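Project report, May 17, 2020

**Evidence records in the Billen police property room**

Our group studied how seized items are written down at the Billen property room. We read 250 public log entries, mostly for phones and computers. In 58 of them the second signature was missing.
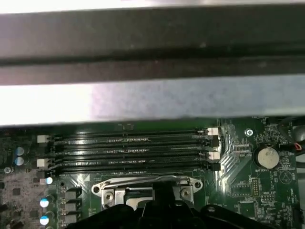
The town of Jenden uses the same paper form, but there a clerk from the court checks the log every August. We think this check is useful — in Jenden we found only 3 entries without the second signature.

We could not visit the Sutter office, so its data is not in the report.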